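Workshop notes > Two-arm cell > Upkeep

Re-cabling the left arm, and other things I put off until October

I've had the two-arm cell running since last December and in all that time I'd given it one proper going-over. One! So when the left arm started faulting out with a comms error on the second wrist joint, always when it was reaching across toward the middle, I can't claim I was surprised. I was annoyed, mostly at myself.

The fault was the sneaky kind. The arm would home fine, hold fine, wave around over its own half of the table all afternoon, and then you'd ask it to go and help the other arm with something and it would drop off the bus. Restart, fine again. I swapped the board first (of course I did, the spare was sitting in the drawer and swapping it takes no thought at all) and it behaved for an evening and then did the same thing again. So that was an evening gone.

Then Kaede Oda told me to stop looking at the board and wiggle the cable with the arm stretched out. Torque off, arm held out by hand, one finger on the connector going into the wrist servo. Fault, no fault, fault, no fault. I had zip-tied that cable so snug back in December that at full reach there was no slack left in it, and it had been tugging on the plug every time the arm went long. It looked so tidy, too. I was very proud of that cable run!

If you're going to do this job, do it in an order that isn't mine. I cut all the ties off first and then couldn't remember which way round the shoulder the old cable had gone. What I'd do next time:

Power off at the supply, and leave it off. The arm will sag, so have something soft under it or a hand on it. Then put the arm by hand into the longest pose it ever gets asked for and mark the cable with a bit of tape at each joint before you cut a single tie. Fold the arm right up and look at the same tape marks. The difference between the two is what your loop has to swallow. Then you can cut things.

The new cable came from Clatport, who sell the plugs already crimped, and I will pay for somebody else to crimp those plugs for the rest of my life. I left a big lazy loop at the shoulder and another one up by the gripper, and it looks a lot messier than it used to. Fine by me. The only thing I check now is that no loop can get under a joint housing when the arm folds, and I check that slowly, by hand, both arms, with the torque off.

While I had it all stopped I did the base bolts. Both arms are bolted to the extrusion rail along the front of the table, and rails like that have a habit of letting the nuts creep. The left base moved when I leaned on it. Only a hair, but a hair at the base is a good bit more out at the gripper, and I'd been blaming the calibration for that since the summer. I took the bolts out one at a time, cleaned them, put a drop of the blue threadlocker on and did them back up a bit at a time, going back and forth between them. Then I did the right base as well, which hadn't moved, but I had the wrench in my hand.

Next came homing, and joint zero for the left arm, which I always forget how to do and always have to look up in my own notes. The notes say "see notes." Thank you, past me. It's all written out now, on paper, in the drawer with the spare board.

For the gripper zero I close the fingers by hand until the tips touch, back them off by the thickness of a business card, and set zero there. If you zero them hard closed, the servo spends its whole life pushing against itself and gets warm, and a warm gripper servo is how I got to know the people at Abbasi, who do my repairs. Lovely people. I'd like to see less of them.

After all that I got out the usual bits and ran it. I have a wooden tray that I like for this job, shallow enough that the fingers can get down into it from any side, and I make the two grippers work close together over it. If a cable is going to complain, that's where it'll complain. I use awkward stuff: a dowel, a length of chain, whatever metal odds and ends are in the drawer. Chain is great for showing up a sloppy wrist. You see every little shake in it.

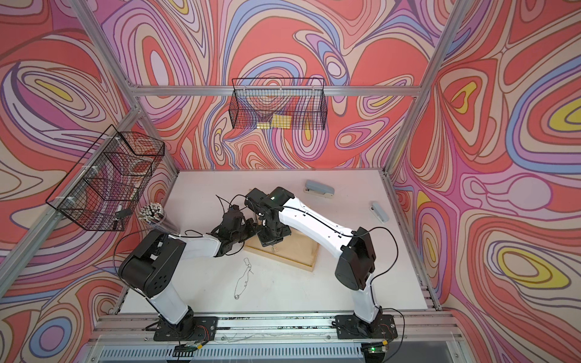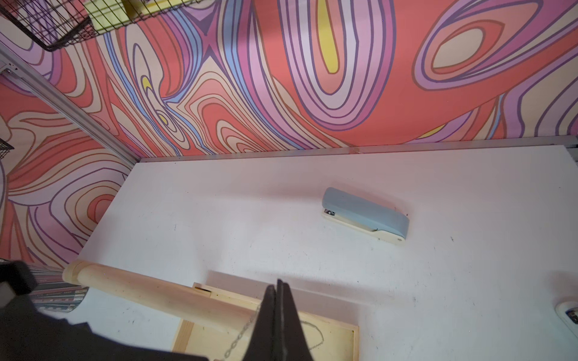
Sohail Dhanial wrote back the same night to say the loops were fine but I should put a tie on the forearm side of each one, loose enough to spin with a finger, or the cable would eventually walk down the arm and I'd be back to a tight plug again by spring. He also wanted to know if I'd checked the supply wires at the bases, given that everybody fusses over the bus cable and then forgets about the two little wires doing all the work. I had not. I went out and tugged on them (gently) and the left black one came out of its screw terminal with basically no effort. So that was probably the next fault, waiting its turn! I trimmed it back, put a ferrule on it and screwed it down again, and then did the other three wires to match.

I'm still chewing on his other suggestion, which was to turn the left arm's speed down for anything where the two arms meet. I see the point. It would be kinder to the wrist. But I spent a long time getting the pair of them to move at the same pace, and having one of them dawdle bugs me. I might try it on the chain routine only and see how it goes.

Odds and ends, mostly so I can find them later:

The collision margin between the grippers had drifted down to almost nothing in the config, and I'm the only one who edits that file, so I have nobody to be cross with. It's back where it should be.

I wiped the tabletop down with Restora, the stuff in the orange bottle, and it took off most of the rubber marks but not pen. Alcohol gets pen. Don't use alcohol on the clear panel at the front. Ask me how I know.

I ran the test loop 379 times before I called it done. That wasn't a target, it's just where the counter was when I came back from dinner. No drops off the bus, and the left wrist temperature stayed level the whole way. The right arm had one grip miss, early on, and I think that was the dowel rolling and not the arm, but I've written it down anyway.

Total time was around 3 hours, if you leave out the evening with the board. I'd budgeted 2.

What's left is the right arm. It has the same cable run I did in December, same tight ties, only it doesn't reach as far for the jobs I give it, so it hasn't started faulting yet. I've ordered the cable. I also want to replace the screw terminals on both sides with something that grips better, and if anyone has found a plug that fits in that space without fouling the base plate, please leave a comment, I've bought two kinds so far and neither one goes in.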